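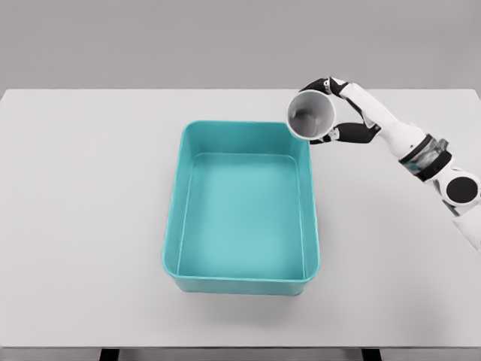
*A simulated arm and humanoid-style hand tipping a white cup over the teal bin, one of the standard scenes in the Tinitz pouring test.*

**The Tinitz pouring test** is a simulated task for comparing robot hands, grippers and the controllers that drive them. An arm picks up a cup, carries it to a bin and tips it. I look after this page of the lab wiki, and I've used the test more than anyone should, so expect opinions along with the facts. Corrections are welcome on the talk page (Vernon, I did read yours).

## Background

Tinitz began as a side job. Ga-eun Kong wanted a quick way to check whether a new hand model was behaving before she spent an afternoon on the real arm, and she built a bare table, a grey wall and a bin in the simulator. The first version went round the group in April and people started using it for everything, including a few things it was never meant for. Ha-neul Ham added scoring and a proper set of start positions, and that's more or less the version we still run.

The name comes from the folder it was saved in. I've asked what it means and got three different answers, so I've stopped asking.

## The set-up

Everything is kept plain on purpose. The tabletop is pale grey, the wall is a slightly darker grey, and there's nothing on either of them to help or confuse a camera. Earlier versions had a wood-grain table, which looked lovely and made the shadows very hard to read.

The bin is teal so that it stands out from the table and from the white parts of the arm. Its corners are rounded and its walls slope inwards, and both of those matter more than you'd think! A square-cornered bin gave us odd contact errors whenever a knuckle brushed the rim.

The cup is a simple white cylinder with no handle. We do have a mug model, but it lives on a separate branch, because the handle changes the whole task — you end up testing how well the planner finds the handle and learning very little about the hand.

## How a run goes

A full comparison is 200 runs per hand. Each run has 4 stages, and the hand is scored on all of them:

- **Reach.** The arm moves to the cup from a random start position.
- **Grip.** The fingers close. Slipping, crushing and knocking the cup over are logged separately.
- **Carry.** The cup travels to the bin and has to stay upright on the way.
- **Tip.** The wrist turns the cup's mouth towards the bin and holds it there.

Most runs use an empty cup. Beads can be switched on, but they slow everything down terribly, and for a first look at a hand I'd leave them off. The score for the last stage then comes from the angle of the cup and where its rim is relative to the bin, worked out straight from the simulator.

If you want to repeat one particular run, give the seed on the command line. Seed 2237 is the one everybody quotes in meetings. It starts the cup close to the edge of what the arm can comfortably reach, and it upsets nearly every controller we own.

## Hands and grippers compared

### Fakar hand

A humanoid hand with jointed fingers and a thumb. It's my favourite to watch. The usual grip has the upper fingers curled over the cup while the thumb side comes in from underneath, and in the tipping stage that's a very secure way to hold something round. It's slower to close than the others, though, and the finger joints need careful tuning. Bo-ram Wang spent a long while on the thumb alone, and the settings file is still named after her.

### Grikent two-jaw gripper

Two flat jaws, quick and dull, and I mean that kindly. It does very well in the reach and grip stages. Tipping is where it gets into trouble: a round cup between flat pads likes to turn by itself, so the wrist rotates and the cup lags behind. Softer pads help a bit. Retno Pangaribuan tried curved ones and got a clear improvement, but they made the gripper worse at picking up boxes, and we went back.

### Yeo suction tool

Included mostly for completeness. It lifts the cup by the side, and it's fine until the tip, when the weight swings out and the seal model complains. I wouldn't choose it for this job, but it's handy as a baseline.

## Controllers

The arm can be driven in position mode or in force mode. Position mode is simpler and gives cleaner plots. Force mode copes better with small errors in where the cup is, and with the Fakar hand I'd always pick it — the fingers settle round the cup instead of arguing with it.

Planned paths come in high and from the right by default. If you swap in a longer hand, raise the carry height too, or the lower fingers will clip the back of the bin. (I've lost a whole night of runs to this. So has Vernon Tremblay, twice.)

## Camera view

The main camera looks down from the front, high enough to see the inside of the bin. There's a second view on the wrist, but a large hand blocks a good part of it during the grip. A side view would make the tip angle easier to judge by eye, and Ha-neul has one half finished.

## Known problems

- The cup is perfectly stiff. A real paper cup gives under the fingers, so grip scores here are a little too kind.
- Friction between fingertip and cup is one fixed number for all hands. This flatters the Grikent pads.
- Shadows are soft and faint. Anyone training a vision model on these scenes should vary the lighting.
- Version 5 changed the bin's rim slightly. Don't mix its scores with older ones in the same table, please.

## See also

- Mug branch notes
- Fakar thumb settings
- Moving from Tinitz to the real arm

*Last checked Sep 8, 2020. The controller section needs another look once force mode has been updated.*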